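Cuaderno de laboratorio, grupo de cohortes
31 de octubre de 2018

Sigo con las fichas dietéticas de la cohorte Dizon, la ronda vieja, la de papel amarillo. Lilibeth subió otra caja del sótano y la dejó en mi silla, con lo cual he trabajado la mañana de pie. Muy saludable, según nuestra propia literatura.

El problema de hoy es la variable «consumo de pescado». En el libro de códigos figura como raciones por semana. En las fichas, quien entrevistaba apuntó unas veces raciones, otras días, y en el distrito del puerto una cosa que abrevia «pl.» y que lo mismo puede ser platos que plateadas, un pez de allí. Jonalyn Lacson defiende platos. Yo defiendo comer antes de seguir discutiéndolo. De momento, las «pl.» entran en Rikance con código propio y sin convertir. Quien las convierta, que firme.

Comprobación de la doble entrada: Naveen y yo tecleamos por separado el mismo lote, unas 60 fichas. Discrepamos en 44 campos. Antes de que alguien se asuste: casi todos son el mismo error, la fecha de nacimiento con día y mes cambiados, que él lee a la americana y yo como Dios manda. Corregido eso, quedan cuatro discrepancias de verdad:

- Ficha con dos tensiones sistólicas escritas una encima de otra. Dejamos las dos en comentarios, valor perdido en la variable.
- Un «no» tachado y vuelto a escribir en tabaquismo actual. Vale el último.
- Peso que yo leí como 71 y Naveen como 77. Mirado con lupa, es 71. Lo anoto aquí con una alegría impropia.
- Ocupación: «marinero, retirado, a ratos». Sin código posible. Baptiste propone crear la categoría y pasarnos todos a ella.

Ojo con Rikance: si se importa el archivo con la coma decimal española, convierte el colesterol en texto y no avisa. Lo supe cuando la media del distrito salió en blanco. Hay que cambiar la configuración regional ANTES de importar, y volver a comprobarla después, que la restaura por su cuenta cuando le parece.
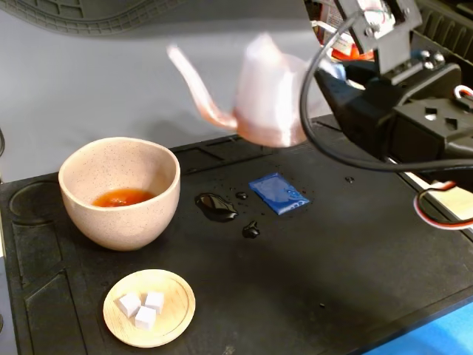
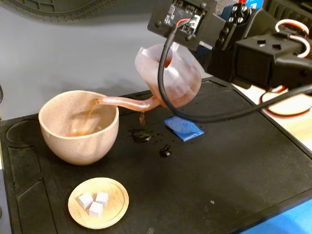 El recipiente rosa de pico largo, en las dos fotos.

Tarde. Llamada con Alfredo Dalisay, que estuvo en el trabajo de campo original y es la única persona viva que entiende los márgenes. Le pregunté por las «pl.» y me habló veinte minutos del párroco, del barco de los martes y de una entrevistadora que se mareaba. Sobre las «pl.», que «dependía». Lo que sí me aclaró, y esto es importante para el artículo: en el distrito del puerto las visitas se hicieron en febrero, con la flota amarrada. Es decir, hemos estado comparando el pescado de los pescadores en invierno, sin salir, con el de los de tierra adentro en plena temporada. El gradiente costero del borrador, tan bonito, tan comentado en la última reunión, hay que mirarlo otra vez con el mes de la visita en el modelo.

Primera pasada rápida con el mes incluido: el gradiente se queda en poca cosa. El intervalo cruza el uno con toda tranquilidad. No toco la tabla 2 hasta que Baptiste Langlois lo repita con su código, porque el mío tiene una línea que dice «arreglar esto» desde hace dos borradores y no recuerdo qué es «esto».

Sueros. El congelador Brorkex volvió a pitar a mediodía. Temperatura correcta en la pantalla y en la sonda externa; lo que falla es la alarma de puerta. Lilibeth ha puesto un papel que dice «PITA PERO ENFRÍA», que ya querríamos todos. Aviso al servicio técnico hecho. Mientras tanto, apuntar las dos lecturas en la hoja al llegar y al marcharse.

El envío por Fastgate de las seis alícuotas al laboratorio de referencia sigue «en tránsito». Llamé. Me confirmaron que está en tránsito. Si mañana no hay recepción firmada, se dan por perdidas y se saca el segundo tubo de cada participante, nunca el último.

Pendiente:
- Preguntar a Alfredo si conserva las instrucciones de los entrevistadores. Preguntárselo por escrito.
- Naveen: script que marque día y mes ambiguos.
- Jonalyn: buscar si «plateada» existe como pescado o me la he inventado yo.
- Pasar el mes de visita de las cajas 3 y 5 (en la portada, a lápiz, esquina inferior).
- Decirle al resto de coautores lo del gradiente. Que lo haga Baptiste, que tiene acento.
- Recuperar mi silla.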